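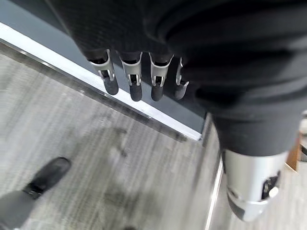

How to test a chore robot before you believe the video

Every September a new batch of clips goes around. A robot folds a towel, wipes a counter, puts a cup in a rack. Then somebody at work forwards one to me and asks if we should be budgeting for it. My answer has been the same for a while: give me an afternoon with the machine and a table, and I'll tell you.

What follows is the test I run. It needs no programming. You do need the vendor's operator in the room and permission to write things down. If they won't agree to the second part, you can skip the rest of this page.

What you need

A table at normal working height, with an edge you can reach from all sides. A dish towel, a mug with a handle, a sponge, a roll of tape and a screw-top jar. A stopwatch. A notebook. A second person who has never seen the robot before, to set out the items.

Step 1. Ask who is driving

Do this first, before anyone powers anything up. Plenty of demos are teleoperated, meaning a person with a headset or a pair of gloves is moving the hands. There's nothing wrong with that, but you're then timing the person. Write "autonomous" or "operated" at the top of the page and have the operator initial it. When I tested the Rulleo hand, the word changed twice before lunch.

Step 2. Time one item, start to finish

Put the mug in the middle of the table. The job is to pick it up and set it down on a marked spot, upright. Start the stopwatch when the operator says go and stop it when the hand is clear of the mug. Do not stop it for resets. If somebody has to walk over and nudge the mug, leave the watch running and note the nudge.

Repeat this 20 times. Yes, it's dull. One good grasp is a video, and you already have the video.

My Rulleo sheet shows nearly 38 seconds for an average mug, with 5 drops. I can do it in the time it takes to read this sentence.

Step 3. Move everything to the edge

This is the step vendors like least. Hands with several fingers tend to look fine over the middle of a table and get worse near the rim, where a fingertip can catch or the item can tip off. Set the mug so the handle hangs past the edge and try again. Then the sponge. Then the tape, lying flat.

Keep your feet back while this is going on, and find out where the stop button is before you need it.

Step 4. Let the stranger set the table

Send the operator out for coffee and have your second person put the items down however they like. When the operator comes back, nothing gets straightened. On the Fidell arm this one change took us from a decent score to 3 successes in the whole round, and the jar never got opened at all.

Rokeya Cassim, who ran the packing line at Fovville when I was there, used to add a rule of her own: the towel goes down wadded up. I've kept it. A folded towel is a rectangle and most systems can cope with a rectangle.

Step 5. Count the people

Write down everyone who touched the robot, the table or a laptop during the test, and for how long. Divide the work done by that. I have yet to see a unit come out ahead of one bored teenager with a sponge, but the gap does shrink a little each year, and I'd rather have the number than an argument.

Reading your results

If the hand passes steps 2 and 3 but fails 4, it may still be useful on a shop floor where parts arrive the same way every time. Talk to your line lead. It isn't ready for a kitchen.

If it fails step 3, wait a year.

If it passes everything, run the whole test again the next morning with a different operator. The Buthelezi people agreed to this without fuss, which I'll give them credit for. Their second morning was worse than their first, mostly on the towel, and they asked for a copy of my notes.

A note on price: don't discuss it until the sheet is filled in.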